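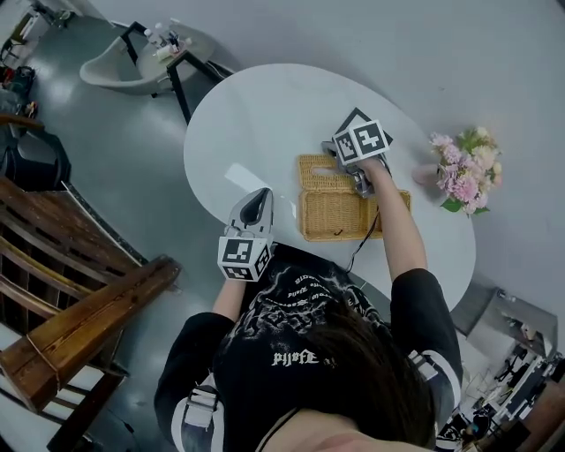
Kamil Murín said a basket with a lid was worth two without one, and that anybody who had ever carried lunch up a hill in the wind would tell you the same. He said it from the doorway, with his coat still on, and Ada went right on deciding about the napkins.

It had been her aunt's way to pack a basket the night before, and then to unpack it in the morning and do it over (she never trusted the evening's work, poor dear), and Ada had meant to be quicker about it. But there were the plums to think of, and the cheese from Mikwood, and the little jar of mustard that always rolled underneath everything and had to be hunted for at the top of the path while everyone stood about being patient.

"Put it in a sock," said Kamil.

"I will not put mustard in a sock."

"My mother did. For 30 years!"

She laughed in spite of herself and moved the pink flowers over a bit, to have more room for the bread. They were artificial, and she had stopped minding that sometime last September, when the real ones from the yard had all gone over and these went on looking pleased with themselves on the white table.

Kamil took off his coat at last. He found the mustard, looked at it for a while, and then went down the hall to the bedroom, and she could hear him opening drawers – first the top one, then the one that stuck.

"A clean one," she called after him. "And not the green, I only just mended those."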